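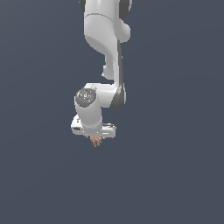
Ladders, Steps and Loft Access: Monthly Walk-Through, Trarna Building

Checked against the Hoststead tenant safety sheet, May edition. I have kept their item wording where it made sense and complained where it didn't.

1. Extension ladder, ground floor store
Pass, with a grumble. Rungs clean, both feet present, rope frayed at one end but not where it runs over the pulley. The sheet says "rope in good condition." Good compared to what? I have put it down for replacement before the next check.

2. Ladder labels readable
Fail. The load label on the six-foot stepladder has been painted over. I am told everyone knows what it holds. Everyone gave me a different answer. Out of use until we get a new label or a new ladder.

3. Stepladder spreaders lock fully
Pass on two, fail on the short one by the mail room. It locks if you kick it. I don't count that as locking, and last month's sheet should not have either. Tagged and moved to the cage.

4. Loft hatch opens and stays open
Pass. The stay holds. I left it up for 19 minutes while I did the items below and it didn't creep. Hinge screws are tight on the left, one missing on the right. Somebody has filled the hole with Plostex filler, which is fine for a wall and no use at all in a hinge.

5. Loft ladder rated for the user plus load
Unclear. The plate says 120 kg. That has to cover the person, the tool bag and whatever box they have decided to bring down in one trip. I would like to believe people do that sum before they climb. Please put a sign at the bottom with the number on it in large print.

6. Loft boards fixed and level
Fail. Third board in from the hatch rocks. A Shim has been pushed under one corner (the blue plastic kind, we seem to have bought 436 of them) and it has worked its way halfway out again. Screw the board down. A wedge is a way of putting off the job.

7. Lighting in loft
Pass. Switch is at the top, though, so you climb in the dark to reach it. The sheet only asks whether there is a light. Moving the switch has been "under review" since I started doing these.

8. Guardrail around hatch
Pass on three sides. The open side has a chain, and the chain was hanging off its hook when I got there at 8:40 a.m. – same as last time. A self-closing gate would fix this. A reminder email will not, and we have sent several.

9. Storage under the ladder
Fail. Paper boxes, a broken chair, a floor fan. All to be cleared. The landing zone is marked in yellow tape, which the boxes were covering.

10. Training records up to date
The folder says yes. It is a sign-in list with a video title at the top. I would want to see each person set up a ladder before I called that training, but the sheet asks for a record and there is a record, so it passes – reluctantly.

Overall: not satisfactory. Items 2, 3, 6 and 9 to be closed out before the loft is used for storage again. Item 4 needs a longer screw and a new hole.

Recheck due in 6 weeks. Bring the old sheet along and compare it line by line.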